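Hapeta open day, or how I came home with far too much crispbread

I nearly didn't go. The open day at the Hapeta bakery only comes round in July, the train was due out at ten to seven in the morning, and when my alarm went off it was raining in that sideways manner that makes you want to pull the duvet over your head and be a different sort of person. But I'd been going on about it for months, I'd bought the ticket and I'd told my sister I'd bring her some of the caraway ones, so up I got.

For anyone who hasn't read my earlier ramblings on the subject: Hapeta make rye crispbread, the big round sort with a hole in the middle, and they make it in Flarnadska, a small town up at the top of the valley with one main street, two churches and a very good ironmonger's. The bakery is 100 years old this year. I'd assumed there would be bunting. There was a bit of bunting (mostly wrapped round the gatepost by the wind), and a man in a hairnet handing out hairnets.

Getting there: train as far as Wirus, then the 136 bus, which waits outside the station and is much nicer than the one that goes the other way. Sit on the left. For the last half hour the road follows the river Zerow and it's all weirs and alders and people's washing, and then you come round a bend and smell toast. I mean that literally — the windows were shut and the whole bus smelled of toast. A small boy behind me shouted "breakfast!" and several of us laughed a bit too loudly, having been up since dawn.

You're put into groups at the gate. Ours was nine people, including a couple who had cycled up from Wirus in the rain and left a puddle wherever they stood. Our guide was a cheerful woman called Marta from the packing side who had a voice like a sergeant major, which she needed, as the first thing you come to is the milling room and you can't hear yourself think in there.

They mill their own rye, which I hadn't known. It arrives as whole grain from farms further down the Zerow and gets cleaned first, shaken over a set of sieves so that the stones and bits of straw go one way and the rye goes the other. Marta fished a handful out and passed it along the line for us to chew. It tastes of very little to start with and then, after a minute, of malt and grass. One of the cyclists asked if he could keep his and she said he could plant it if he liked.

Then there's the dough. I bake a bit at home and I'd always imagined crispbread dough to be something like a stiff biscuit mix, and it's nothing of the kind. It's wet! It's closer to a thick porridge, grey-brown, and it's cold, because that's where the air comes from. The old recipe has no yeast in it at all. They chill the dough right down, beat it until it's full of tiny bubbles and get it into the oven before the bubbles have time to think about leaving. There's a sourdough version as well, which rests overnight, and you can smell the difference from across the room, a sort of apple-and-vinegar sharpness. I'd always preferred the sour one and felt rather smug when Marta said most of the bakers do too.

After that it's rolled out thin, dusted with flour so it doesn't stick and run under the pimpled roller that makes all the little dents. I asked about the dents. They stop the sheet puffing up into one enormous bubble like a pitta, and they help it dry evenly. The roller they use now is newish, but the pattern was copied from an old wooden one, and there's a tiny flaw in it where somebody must have dropped the original. If you get a Hapeta round and look near the hole you can sometimes find a patch where two dents run together. I've since checked three packets and found it in two of them. I'm unreasonably pleased about this.

The ovens are the hot bit, obviously. Long, low, and you only see in through a slot, so what you mostly get is a blast in the face and a quick look at pale circles going past. They're in there for a very short time, far less than I'd have guessed, and come out still slightly bendy. The crispness comes later, from drying. In the old days they were threaded on poles through the hole in the middle and hung up under the ceiling, and in the little museum room upstairs there's a set of poles still slung from the beams with (plaster) crispbreads on them. Getting up to the museum room means climbing 113 steps, by the way. It's in the old grain tower and the lift is for sacks. I did it with a rest on every landing and pretended each time to be admiring the view.

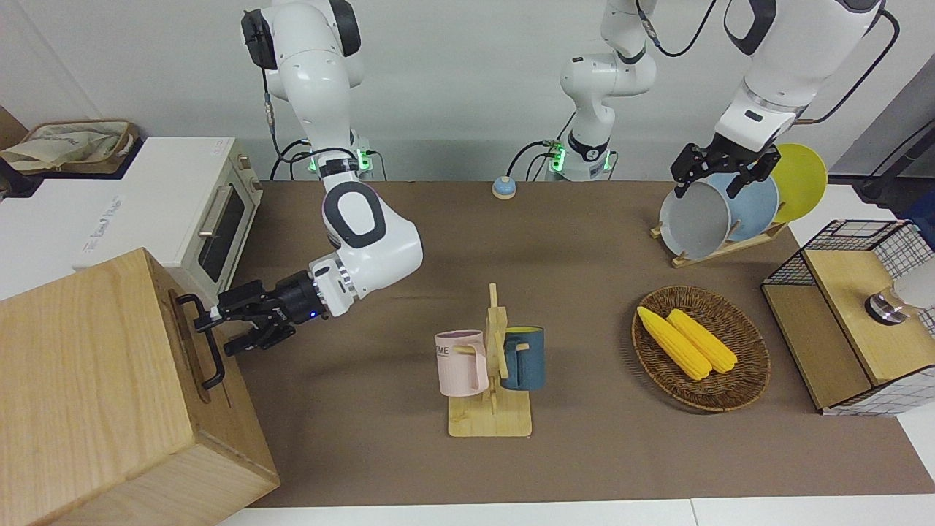
Kwesi Frimpong left a comment under my last post saying that I'd got the hole wrong, that it was never only for hanging, and that in his grandmother's kitchen the middle piece was baked separately and given to whichever child had fetched the water. I put this to Marta and she was delighted. They did sell the middles at one time, in paper bags, by weight, and older people in Flarnadska still ask for them at the shop. These days the middles go straight back into the next batch of dough. So thank you, Kwesi, I stand corrected, and I think somebody should bring the bags back.

The museum itself is one room and I could have stayed an hour. There's a wall of old wrappers, and you can watch the lettering get plainer and plainer as the decades go by until it suddenly goes curly again. There's a ledger with orders in beautiful handwriting, open at a page where a hotel in Wirus is complaining about breakages. There's a bicycle with a huge round tin on the front for deliveries. My favourite thing was a little card of instructions for new staff, which tells them to keep their nails short, to keep their voices down near the proving room, and not to whistle. Marta had no idea why not to whistle. The older of the cyclists thought it might be bad luck, the way it is in theatres. I'd love to know if anyone has a better idea.

Then tasting, which was frankly what we'd all come for. They do it in the old canteen, long benches and proper crockery, and you get a plate with a piece of everything: plain, sour, caraway, one with seeds all over it, and a dark one that's baked a bit longer and tastes almost of coffee. With it there was butter, a mild cheese, pickled cucumber and a soft white smoked fish paste that I had three helpings of. The dark one with butter and nothing else was the best thing I ate all month. The seedy one I could take or leave, it's all a bit bird table for me, but the woman next to me wrapped hers in a napkin and put it in her handbag, so clearly opinions differ.

A tip from the bench opposite: you butter the smooth side in summer and the bumpy side in winter. The bumps hold more butter, you see. I have decided that it's always winter.

I had a wander round the town before the bus back. The rain had stopped by then and everything was steaming gently. The ironmonger's sells the pimpled rolling pins if you want to have a go at home, small ones with a handle at each end, and I very nearly bought one before remembering what my kitchen drawer is like. There's a café by the bridge that does soup with broken crispbread in the bottom, so it goes soft and thick, and I had that with a pot of tea and read my leaflet twice. You can walk along the Zerow from there as far as the first weir on a good path with benches. I got as far as the second bench.

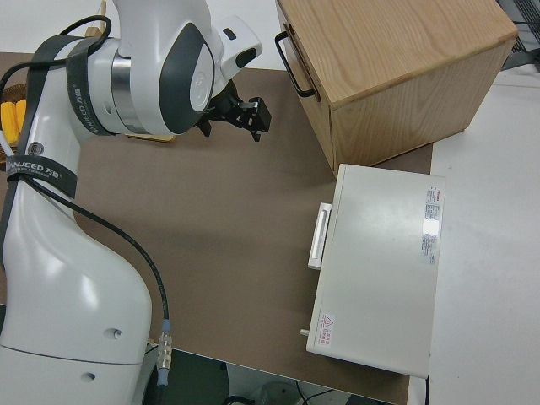 Do you have to book, or can you just turn up on the day? Book if you can, as the groups are small and the morning ones fill up first, though they do keep a few places back at the gate for the afternoon.

Wear flat shoes that you don't mind getting floury. Mine are still pale round the edges. Leave your rings and watch at home too, as they ask you to take everything off before the dough room and I spent the whole tour worrying about the envelope in my coat. If you don't care for noise, hang back in the milling room and go through last, it's only a few minutes. And eat something small before you set out, because the tasting comes right at the end and walking past all those ovens on an empty stomach is cruel.

The shop is by the gate and takes cards. They sell the broken ones very cheaply in big plain sacks, and I'd strongly suggest getting one of those if you've any way of carrying it. I had a rucksack and a tote bag and still ended up on the 136 with a sack on my knees, making a crunching noise at every bend. The driver said he could always tell who'd been to Hapeta.

Other things I bought: four rounds of the sour, two of the dark, a tea towel with the old delivery bicycle on it, and a jar of the fish paste, which they said would keep for a week and which was gone by the following evening. I forgot my sister's caraway ones. I remembered somewhere past Wirus, with the train already moving, and had to ring and confess. She's been very good about it, but I've been told that next July she's coming too, and she's carrying her own sack.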